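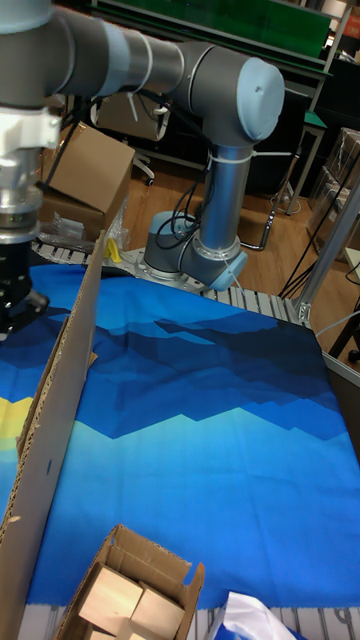 2 min read

Progress report to Trusport, working practice strand
Jan 13, 2021
Prepared by Ognjen Bošković, Trostthorpe

Short one this time, the long version comes with the accounts.

Where we are. The house rules for arm work are at second draft. First draft went round in December and came back covered in red, mostly from Shiyu Lü, mostly fair. Too long, too many "should"s. If a rule says should, people read it as needn't. The new draft says must or it says nothing, and it fits on two sides of A4 so it can hang by the table.

What's in it now:

Before power on. Walk round the table. Hands, sleeves, bags, chairs out of reach of the arm. Say out loud that you are switching on, and wait for an answer if anyone else is in the room.

Speed. Slow mode for any new task until it has run 20 times without a stop. The earlier draft said 40. We dropped it after the trial fortnight as people were skipping the count altogether, and a limit that gets kept is worth more to us. Shiyu still disagrees and her note is in the annex.

Work surface. Only what the task needs. Boxes and blocks go where the task sheet puts them, packaging comes off the table before the run. Plastic bags are named in the rule now, they weren't before. Light plastic gets dragged about by a gripper very easily and we'd sooner not find out where it ends up.

Stops. Whoever is nearest stops the arm, no permission needed, no explaining yourself first. Write it in the log after. Five stops logged since the last report, all by hand, no contact with anyone. The log sheet itself needs work — half the entries say "stopped it" and not why.

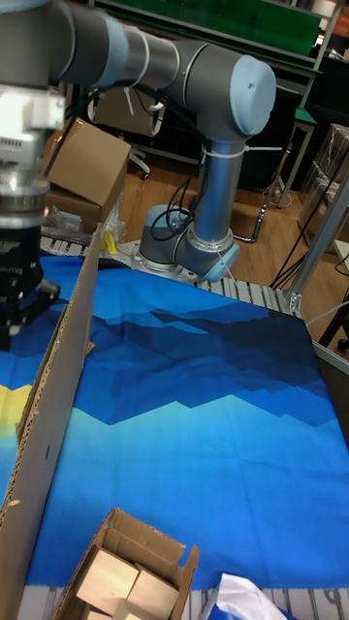 Cables took up more of our time than any other section. The supplier's leaflet covers the arm and says little about what happens between the arm and the wall, so we wrote our own. On the arm: tied along the links, with enough slack left at each joint for the full movement, and checked at the start of each day. The ties are white so they stand out against the black cable, and a missing one ought to be easy to spot. Off the arm is where we fall short of our own draft. There are still black cables trailing over the wooden floor to the right of the table, and the rule says covered or overhead anywhere a person walks. Berisha have quoted for floor covers. Overhead would be better but depends on the landlord, who has not replied.

Not done. The training sheet for visitors, pushed back twice. The lifting section, waiting on Plarkar for there comments. Also we have no agreed wording for who may change a task while the arm is powered. Ognjen wants named people only, Shiyu wants anyone who's passed the induction. Will settle it before the next report.

Spend. Under budget on printing, over on staff hours, the one more or less cancels the other. Figures in the annex. We would like to move what is left of the travel line into floor covers, and need a yes from you in writing for that.

Next. Third draft to everybody who works at the table, then a trial of the log sheet with a proper box for the reason. If that goes ok we drop the old induction notes completly and the two-sider replaces them.

Questions to Ognjen, or to Shiyu if it's about speed limits.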